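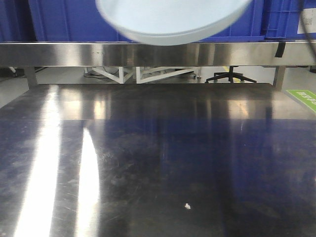
Donnerstag, kurz nach vier: Edelstahltisch, zweiter Anlauf

So, der Tisch ist abgeräumt und gewischt, und ich schreib das jetzt auf, bevor ich wieder die Hälfte vergesse (letztes Mal hatten wir hinterher drei Versionen, welches Mittel eigentlich drauf war). Die beiden blauen Kisten stehen oben, da bleiben sie bitte auch! Halina wollte sie unter den Tisch schieben, aber dann kommt man mit dem Stuhl nicht mehr hin und ich stoße mir jedes Mal die Knie.

Gewischt habe ich erst mit warmem Wasser und Spüli, danach mit dem Reiniger von Galindo, 700 ml auf den kleinen Eimer. Im Streiflicht sieht man immer noch kreisförmige Wischspuren, schwach, aber sie sind da, und dazu die feinen Kratzer. Die Kratzer kriegen wir mit Putzen natürlich nicht weg, das ist mir klar. Die Kreise ärgern mich mehr, die sind hausgemacht. Eugeniusz predigt seit August, dass man Edelstahl mit dem Schliff wischt, also in langen Bahnen von hinten nach vorn, und ich hab wieder gekreist wie beim Autowaschen. Beim nächsten Mal: Bahnen. Und das Tuch öfter wechseln, das graue war am Ende ziemlich durch.

Ein weißer Krümel liegt noch vorne auf der Platte, den hole ich gleich mit dem Finger weg. Tippe auf Styropor aus der Lieferung von Beltport, das Zeug fliegt ja überall rum.

Zum schwarzen Klebestreifen rechts an der hinteren Schiene: bitte dranlassen, bis Ntombi zurück ist. Sie hat ihn als Marke fürs Sortieren geklebt, links davon Rücklauf, rechts davon Ausgang. Wenn er weg soll, dann mit dem Plastikschaber, und die Klebereste mit Isopropanol. Keine Klinge, sonst haben wir noch mehr Kratzer.

Beim Bücken gesehen: Hinter dem Tisch liegt links ein dunkles Kabel auf dem Boden, unten bei dem weißen Gestell. Weiß jemand, wo das hinführt? Ich hab nichts angefasst. Oliwia meinte, wir hätten noch Kabelkanal im Lager, Fach 251. Würde ich gern nächste Woche verlegen, dann kann man da auch mal ordentlich fegen, ohne jedes Mal hängen zu bleiben.

Offen:
- Mikrofasertücher nachbestellen (die von Nevthorpe, nicht wieder die dünnen)
- Irena fragen, ob sich Edelstahlpflege lohnt oder ob das nur schmiert
- Inhalt der Kisten durchgehen und Zettel drankleben
- Kabel, siehe oben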